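The Careers Corner

Shamim Gondal had been a school secretary for most of her working life, and when the school closed she went to the Rernville job centre, where a young man told her she had transferable skills. She asked what they could be transferred to. He looked at his screen for a while and gave her a leaflet for a forklift course in Lurnora.

She went. It was a good bus ride and there was a biscuit at the other end. The course took place in a former carpet shop that now belonged to a training outfit called Droson, and the forklifts, she discovered, were all upstairs in a grey box with a headset attached.

"Real one's in for repair," said Lorcan Phelan, the instructor. He was a long, sad man in a hi-vis waistcoat, which seemed optimistic for someone who spent his days on carpet tiles. "You'll get the same certificate."

There were 5 of them on the course. Three were lads of nineteen who had been driving stolen or imaginary vehicles since primary school and took to it at once. The fourth was a retired dentist called Gilbert, whose wife wanted him out of the house until teatime. The fifth was Shamim, who had never so much as owned a bicycle.

Lorcan fitted the headset over her perm and told her to look about and get comfortable.

"It's crooked," she said.

"What is?"

"All of it. The whole place is going downhill."

"That's your head, love. Straighten your head."

She straightened her head and the whole place stayed as crooked as before. 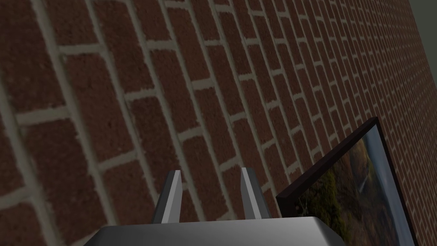 Her task was to move a pallet of tinned peaches from one side of the building to the other without killing anyone. A woman's voice in her ear explained this very kindly. Shamim liked the voice. It was how she herself had spoken to parents who came in shouting about nits.

She killed somebody in under a minute. He was a man with a clipboard who had walked out from behind some shelving without looking, and she told Lorcan so.

"They do that," he said.

"Then he wants a talking to."

"He's not real, Shamim."

"He's real enough to mark me down."

By lunch she had flattened the clipboard man a second time, posted a pallet through the office window and reversed, at some speed, into what the kind voice called a designated refreshment area. Gilbert, meanwhile, had a perfect record. He moved each pallet as though it were a wisdom tooth and had so far moved 2 of them. The lads were racing.

She ate her sandwiches on the fire escape and considered the leaflet again. It promised that learners would find out where they truly belonged in the world of work. The cover showed a laughing girl in a hard hat. Shamim wondered what she had been told.

The afternoon went the same way until just after three, when the system fell over. Every headset went blue and the kind voice stopped halfway through the word "hazard". Lorcan turned the grey box off and on, then did it again with more feeling. He rang the helpline and was told by a recording that he was number 712 in the queue.

"Give it here," said Shamim.

She had never met a helpline she couldn't outlast, but she didn't intend to try. She found the other number, the one for new sales, in small print on the back of the box, and told the person who answered that she was thinking of ordering 200 headsets for the county. An engineer was on the line before she had found a chair. She then admitted to a slight change in her plans, and would he mind, while he was there, just having a look at Lurnora.

While he had his look she sorted the registration forms, which were in a carrier bag. She put them in order and wrote to the two people whose certificates had been sent to each other. She also told the lads to take their feet off the radiator, and they did.

When the headsets came back on, nobody told her it was her turn. Lorcan was standing by the desk, looking at the carrier bag, now empty and folded into a triangle.

"We've never had anyone on the office side," he said. "Not as such."

"I can see that."

"It isn't much money."

"No," said Shamim. "It'll be more than you're thinking, though."

She had her certificate framed, all the same. It says she is competent to operate a counterbalance truck in most indoor conditions. It hangs over her desk at Droson, and when Lorcan is slow with his timesheets he sometimes finds her reading it with interest.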